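Visita à oficina da Arsenault em Gurkumau: uma tarde com a célula de dois braços

Já há muito tempo que andava para aceitar o convite do Mervin Tremblay, e finalmente, com a desculpa do dia de portas abertas, lá me meti no carro e fui até Gurkumau ver a oficina de automação da Arsenault (com uma paragem para café pelo caminho, que a idade já não perdoa as viagens seguidas). Éramos um grupo pequeno, bem-disposto, e fomos recebidos à porta com uma simpatia que não se encontra em todo o lado. O Mervin levou-nos direitos à célula de que cuida, a que na casa chamam Carov, e foi ali que ficámos quase a tarde inteira.

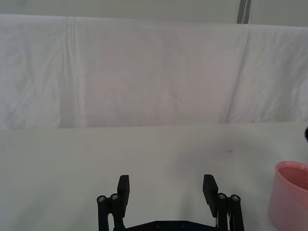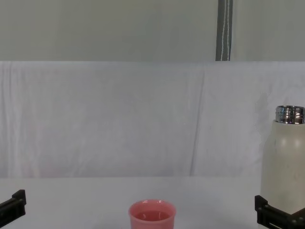
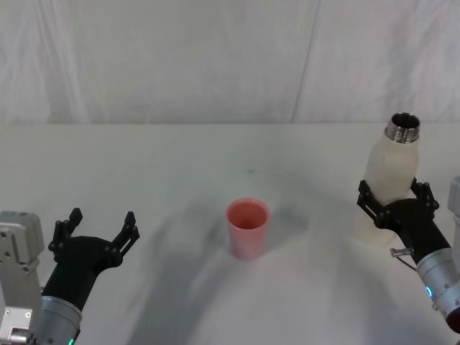 A célula Carov na bancada, com o copo cor-de-rosa. Na segunda e na terceira fotografia, a garra direita está na garrafa.

O que mais me surpreendeu foi a simplicidade da montagem. Uma mesa branca e lisa, um pano branco pendurado atrás, os dois braços e pouco mais. Eu, que vinha a contar com vedações e armários cheios de luzinhas, confesso que gostei logo daquilo! O Mervin explicou que o pano lhe deu mais trabalho do que se imagina: no princípio tinham a parede à vista e as câmaras apanhavam tudo o que havia para trás, de maneira que em agosto do ano passado se decidiu pendurar o tecido e não mexer mais nele. Perguntei se não valia a pena passá-lo a ferro e ele riu-se, disse que a mulher lhe tinha feito a mesma pergunta.

Depois falou-nos das garras, e aqui o nosso anfitrião entusiasmou-se a sério. São pretas, as duas do mesmo modelo, com dedos que abrem e fecham sobre pequenas barras articuladas. Quem olhar de perto repara nos parafusos prateados no topo das barras, de sextavado interior, e é precisamente por aí que começa a manutenção. Todas as segundas-feiras, antes de ligar seja o que for, ele passa a chave por cada um, com a garra aberta e a máquina parada, e a seguir move os dedos à mão para sentir se há folga. «Com os dedos aprende-se mais do que com o ecrã», disse ele, e mostrou-nos o caderno onde aponta tudo, já na página 221, numa letra miudinha que só ele deve conseguir ler.

A tarefa que lá tinham preparada era com um copo e uma garrafa. Parece coisa de criança, mas foi a conversa mais interessante da visita. A garrafa, de gargalo metálico com rosca, é pegada pela garra direita, e a pega tem de ser firme sem amolgar o corpo. A força de fecho foi afinada aos poucos, subindo um pontinho de cada vez, e de vez em quando volta a ser verificada com a mesma garrafa. Uma senhora do nosso grupo quis saber por que razão não usavam água simples no copo, e o Mervin respondeu que com um líquido de cor se percebe muito melhor até onde chegou o nível. Fez sentido para todos.

Contou também a história da avaria maior, a única que os obrigou a parar a sério. Um dos braços começou a chegar ao ponto de pega ligeiramente ao lado, coisa de 2 milímetros, e durante uns dias culparam a garra, desmontaram-na, limparam-na, tornaram a montar, e o desvio continuava. O problema estava afinal na fixação do braço à base, que tinha cedido um nadinha. Apertaram, recalibraram e fizeram 821 repetições seguidas antes de darem o caso por encerrado. Desde essa altura, a verificação da base entrou na rotina e leva-lhe uns 10 minutos, se não houver visitas a fazer perguntas (esta era para mim, que não me calei a tarde toda).

Um pormenor de que gostei muito: a limpeza da mesa faz-se com um pano que não larga pelo, só com água, e os cabos são vistos um a um com o braço levado devagar até às posições mais esticadas, para ver se algum repuxa. Tomei nota disso para a nossa própria oficina, onde, valha a verdade, somos bem menos cuidadosos.

Ainda houve tempo para um lanche no pátio, com um bolo de laranja excelente e conversa com dois colegas vindos da Flaltbridge, que estão a montar uma célula parecida e levaram o bloco cheio de apontamentos. Ao Mervin, o meu muito obrigado pela paciência e pelo desenho do suporte da base, que me prometeu mandar por correio. Quem quiser ir à próxima visita deve inscrever-se na receção da Arsenault, e convém levar sapato fechado.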